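Reading time: 2 minutes

Neltance Records to release complete Dridelberg dance-hall discs

Neltance Records will this January release The Dridelberg Sides, a 2 CD set gathering 68 recordings of polkas, waltzes, wedding marches and one very long song about a goose. All were cut in the back room of a music shop in Dridelberg between the wars and sold, in modest numbers, to people who had usually been at the same dances the night before.

The discs first appeared on the Flekton label, which kept careful accounts and almost no masters. Its surviving ledger lists 3,079 pressings across the whole catalogue, along with the price of coal, a dispute over a borrowed tuba and several unpaid bills for beer. The bands are named less reliably. One accordion group appears under four different titles, apparently depending on who was paying, and a clarinettist admired by collectors for decades is entered only as "the tall one".

Most of the music comes from the Dhillon Collection, a private library of dance records that has spent years being moved from one damp house to a slightly less damp one. Neltance was given access to the shelves on condition that everything went back in the order it was found. The order has yet to be explained, but it has been respected.

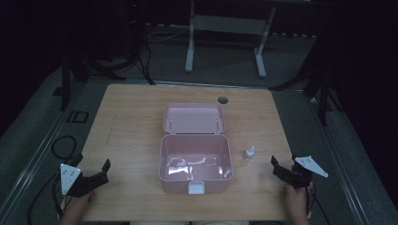 Transfers were made from the original shellac, using up to five copies of a title where that many could be traced. In a few cases the only known copy is cracked, and listeners will hear a steady click that keeps better time than the drummer. The engineers have left it in. Hiss has been reduced where it hid the music and left alone where the music seemed to be hiding behind it.

The goose song runs across both faces of two discs and is heard complete for the first time since it was issued. Earlier reissues stopped after the seventh verse, a decision the label now understands rather better than it did at the start of the project.

A booklet accompanies the set, with song texts in the local dialect and in English, notes on the dances, and an essay on the feud between Dridelberg's two leading brass bands. The essay takes no side, and has already drawn letters from both.

The first pressing includes 200 numbered copies with a facsimile of the Flekton ledger, beer bills and all. The standard edition follows at the same time and contains the same music. Both will be sold through record shops and directly by Neltance.

Review copies and track listings are available from the Neltance press office, which answers the telephone until 4 pm and would prefer not to be asked to sing the chorus.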